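Textile Handling Operatives (Robot Cells), Stendine Laundry and Textile Care

Location: Pikton Road site
Contract: permanent, full time and part time
Hours: 37.5 a week on the full-time posts, earlies and lates
Reports to: Fiona Pollock, Finishing Floor Manager
Vacancies: 7
Posted: 8 May 2025

About the job

Stendine washes, dries, sorts and folds clothing for care homes, hotels and work clothing contracts. Until last October all of the sorting and folding on the finishing floor was done by hand. We now have robot cells on part of the floor, and we are recruiting people to run them.

We are looking for seven operatives. Each will look after a pair of cells during a shift and will work on the hand tables for the rest of the time. You do not need to have worked with robots before. Most of the people who run the cells now came off the hand tables and learned the work here.

The job is practical. You will be on your feet for a good part of the shift, you will handle a lot of clothing, and you will need to notice when something is going wrong before it holds up the line. If you have worked in a laundry, a shop stockroom, a clothing factory, a warehouse or a hospital linen room, you will find a good deal of it familiar.

What has changed on the floor

People who know Stendine from before will want to know what is different, so we have set it out.

The cells pick single garments out of a dried load, spread them and pass them to the folding plate. They deal with T-shirts, polo shirts, vests and plain trousers. They do not deal with knitwear that has buttons, anything with a lining, dresses, or bed linen. All of that is still done by people, and the hand tables are still the largest part of the floor.

Folding at a table used to be the whole shift for most staff. On the rota as it stands, an operative spends half the shift at the cells and half at the tables. Some people like this and some do not. Several of our longer-serving folders asked to stay at the tables full time and they have done so, on the same pay as before.

The pace is also different. At a table you set your own rhythm. At the cells you may have nothing to do for several minutes and then have both of them stopped at once. The people who do well at it are the ones who can wait without drifting off and then deal with one thing at a time.

Noise is lower at the cells than by the tumblers. There is less reaching and lifting, and more standing and looking. We have put perching stools at each pair of cells after staff asked for them, and operatives may sit whenever the cells are running normally.

No permanent member of staff has lost their job because of the cells. We have used fewer agency workers since they came in, and we think it is fair to say so. We have an agreement with staff that runs until October, under which nobody is moved to the cells against their wishes and any change to shift patterns is discussed first. It will be looked at again then. Agnes Moncrieff is the staff representative and is happy to speak to applicants before interview if they would like to hear about the work from someone who is not a manager.

What you will do

At the cells you will:

Load the infeed bins from the dryer trolleys and take out anything the cell cannot handle.
Watch both cells and clear stoppages using the correct stop procedure.
Record each stoppage on the tablet, with the reason.
Check folded items at the outfeed and send back any that are badly folded or marked.
Wipe down the work surfaces and finger pads at the start and end of the shift.
Label short runs of pictures for the engineers when asked. Training is given.

At the tables you will:

Fold, hang and bag to the customer's sheet.
Check labels and put residents' clothing into the right named bags.
Put aside items for repair.
Keep your table and walkway clear.

More about the cells

Much of the operative's skill is in judging whether a pick is a good one. The gripper closes on cloth that has come out of a dryer, and the cloth is seldom lying in a way that helps.

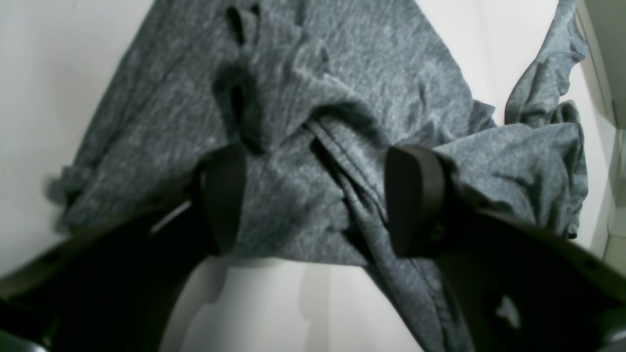
Soft knitwear is the part of the work that new starters find hardest. A stiff work shirt keeps some of its shape in a heap, but a thin jersey top does not, and from the gripper's own camera it can be difficult to tell hem from sleeve. Take a grey marl top like this one, with the fingers closed on a gathered bundle and a strip that looks like a hem hanging down past the right-hand finger. An operative would be expected to look at that and say what has been gripped, whether it is one layer or several, and whether to let the cell carry on or stop it and lay the garment out again by hand. There is not always a right answer. We would sooner you stopped a cell and turned out to be wrong than left it, and nobody's stoppage figures are used against them.

Your entries on the tablet go to Euan Kerr, our cell technician, who reads them at the end of every shift. If the same kind of garment keeps causing trouble he will change the settings or take it off the cell list. Grey and black jersey both came off the list for a time last winter on the word of the operatives, and went back on once the lighting had been altered.

You will not be asked to repair or program anything. You must never reach into a cell that has not been stopped and locked off. This is treated as a serious matter for everyone on site, including managers and visiting engineers.

Training

The first week is at the hand tables, learning our folds and our customers. You will then spend four weeks at the cells alongside an experienced operative before you run a pair by yourself. If you need longer, you can have it.

Hamish Leckie leads the training. He folded at Stendine by hand for many years and was one of the first to move across. He covers safe stopping, clearing a jam, reading the camera view and filling in the log. There is a short practical check at the end, done at the cell with real loads. There is no written test.

You will be paid at the full rate from your first day, including throughout training.

What we are looking for

You must have:

Good eyesight for close work, with glasses or lenses if you wear them.
Enough English to read labels, safety notices and the shift log.
Steady attendance.
The right to work in the UK.

It would help if you have:

Worked with clothing or linen before.
Used a tablet or scanner at work.
Worked shifts.

We do not ask for qualifications. Please do not be put off if you have been out of work for a while, or if you have never had a job with machines in it. One of our best operatives, Mrs Kazlauskienė, came to us from a school kitchen.

Some of the work involves telling similar colours apart. If you are colour blind, tell us, and we will arrange the work so that this does not fall to you. The cells can be worked seated and two of the pairs have adjustable-height benches.

Pay and conditions

Operatives at the cells and operatives at the tables are on the same grade. There is a shift allowance for lates. Rates are given in the pack that goes out to everyone who applies, and you can ask for them by telephone before then.

You will have 5 weeks' paid holiday plus public holidays, a workplace pension, workwear washed on site, free parking and a canteen that is open on both shifts. The Dollard bus stops at the end of Pikton Road and the early shift is timed to meet it.

Part-time posts are for a minimum of 20 hours. We can be flexible on which shifts these cover, though we do need part-timers to do some lates.

How to apply

Ask for a form at the gatehouse or by telephone, or send us a letter saying what work you have done and why you would like this job. A CV is welcome but not needed. If you would find it easier to apply in person, come to the gatehouse between 10am and 3pm on a working day and someone from the office will go through the form with you.

Everyone we shortlist will be invited to see the floor before interview. The visit takes an hour. You will watch a pair of cells running, speak to the operatives and try some folding. You may decide after that that the job is not for you, and you need only let us know.

Interviews are held by Fiona Pollock and Dougal Nisbet, the site manager. They last half an hour. We will ask about the jobs you have had, how you deal with interruptions, and what you thought of the floor.

Existing agency staff at Pikton Road are encouraged to apply and will have their time here taken into account. Current Stendine employees who want to move to the cells should speak to Fiona directly and do not need to fill in a form.

We reply to every application. Posts will be filled as suitable people are found, and the advertisement will be taken down when the last one has gone.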